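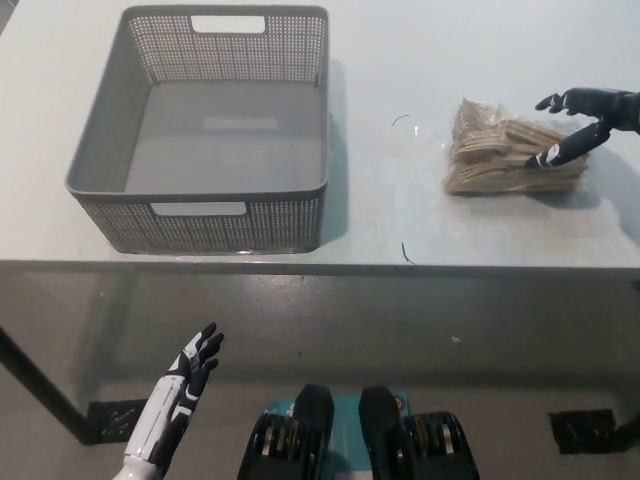 Can a person build a useful two-handed robot in a shared workshop?

A robot, certainly. The useful part depends on how low you are willing to set the bar, and after more than 23 weekends our bar can be stepped over without lifting the foot.

Two Hands, One Basket, No Hurry

Staneck is a shared workshop with a concrete floor, decent light and a coffee machine that has been awaiting a part for longer than I have been a member. People come to make chairs, fix amplifiers and avoid going home. Five of us came to build a robot that would tidy up. It was pointed out early on that five adults could also tidy up. We thanked the speaker for the input and ordered more connectors.

The project is called Corolon, a name chosen late at night and regretted at normal intervals ever since. The hands came as a kit. So did most of what is below the waist. What we have supplied is wiring, software, patience and a great deal of tape, and depending on which of us you ask, that makes it either a home build or an expensive case of assembly.

The job we settled on sounds like nothing. There is a bag of thin wooden pieces on a table. There is a gray plastic basket on the same table. The bag should go in the basket. A toddler would do it in four seconds and then do it again, unasked, until dinner.

A clear plastic bag, though, is a rotten thing to hand a machine. It shines where the light catches a crease and all but vanishes where it lies flat on the tabletop. The wood inside has notched edges and sits in an uneven stack, so the solid thing you mean to grab is a slightly different shape from the slippery thing you will be touching. We spent our first month on foam blocks and came away with a high opinion of ourselves. The bag corrected this in one evening.

Our early software went for the middle of whatever it thought the bag was. Since it counted the loose flap as bag, the middle was often mostly air, and the fingers would close on it with real conviction. Now the thumb goes to the side of the stack first and the fingers come over the top. It is how you would pick up a sandwich you didn't trust.

The log has 1,264 attempts in it. In 392 of them the bag ended up inside the basket, and I will save you the arithmetic by saying that it's less than a third. The log also has a column for remarks. It was meant for things like grip force and lighting. It has become a sort of diary, and the entry I am fondest of reads, in full, "no."

Where does the rest of the time go? Plenty of attempts end with the bag pushed politely across the table. Others end with a good lift and a bad landing, the bag draped over the basket's rim like laundry. We tried a deeper basket, which was worse, and a bigger table, which gave the bag farther to travel. For a while we blamed the overhead lights for putting reflections on everything, including the bottom of the basket. Then someone found a sign error in the wrist code, and we stopped talking about the lights.

The sign error had been in there since Falcão. Falcão was our first attempt at control software, written fast and documented in the spirit of a ransom note. Its replacement, Cemelen, took all winter and does fewer things, most of them on purpose. It plans for both hands, even when only one has work to do. The left mostly waits. I've grown to sympathize with the left.

If you are thinking of trying this, buy the second set of cables when you buy the first. Put the stop button where the slowest person in the group can reach it, and have that person agree that this is who they are. Sweep the table now and then, too. We are not good at that one. The tidying robot generates clippings and bits of trim at a rate that would embarrass a hedge, and it has no program for picking them up.

What it costs is a question I have been asked at home, and I have developed several answers. The workshop dues are modest. The kit was not. Split five ways it came to less than a bad used car and it has given us about the same level of service.

In April we move on to version 2 of the grasping routine, which is supposed to feel for the bag where it can't see it. After that the plan calls for two bags. There was a vote, and I was outnumbered.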